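Destar Sound Archive 4: User Manual
Section 3. First import and clean-up of recordings

This section explains how to bring your old recordings into Destar and how to remove noise from them. Please read the notes before you start with a large collection. If you did not yet install the program, go back to Section 2.

3.1 Preparing the library folder

1. Start Destar and choose Library > New Library.
2. Select an empty folder on a disk with enough free space. Do not select the folder in which your original recordings are kept.
3. Type a name for the library. The name may have up to 200 characters, but a short one is easier to read in the side list.
4. Press Create. The program makes three subfolders: Masters, Working and Export.

Caution: Do not rename or move these subfolders by hand. Destar will lose the connection to the files and you will have to build the index again (see 3.4).

3.2 Importing

1. Choose Library > Import and point to the folder with your recordings. WAV, FLAC, MP3 and OGG files are accepted.
2. In the list, take away the tick from files you do not need.
3. Under Copy Mode, leave the setting on Copy to Masters. The other setting, Link Only, is meant for network disks.
4. Press Import and wait until the bar at the bottom is full.
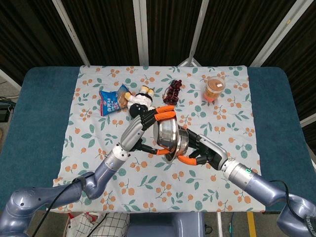 During the import you can continue to work in other windows, but please do not close the library. If the computer goes to sleep, the import stops at the current file and continues from there when you open the library again.

Note: Files with damaged headers are not imported. They are written in a report with the name skipped.txt, which you will find in the library folder. In our own test collection of 317 cassette transfers, this report had 4 entries, all of them from the same old recorder.

3.3 Removing hiss and clicks

1. Mark one or more recordings and press Clean.
2. Choose a profile. Cassette is the right one for most home tapes; Shellac is much stronger and can make voices dull.
3. Move the Strength slider to the middle and press Preview. You will hear ten seconds before and ten seconds after the cleaning.
4. When you are satisfied, press Apply. The result goes to Working, and the file in Masters is not changed.

Caution: Do not apply the same profile twice to one recording. The second pass takes away parts of the music together with the noise.

3.4 If the index is damaged

Message 243 ("Index does not match") means that files were changed outside of the program. Close all recordings, choose Library > Rebuild Index and confirm with Yes. Your titles and notes are kept, but the ratings have to be entered again. We hope to correct this in a later version.

Text of this section: Barbara Malinowski. Technical check: Mieczysław Bednarek.

Continue with Section 4, Exporting and burning discs.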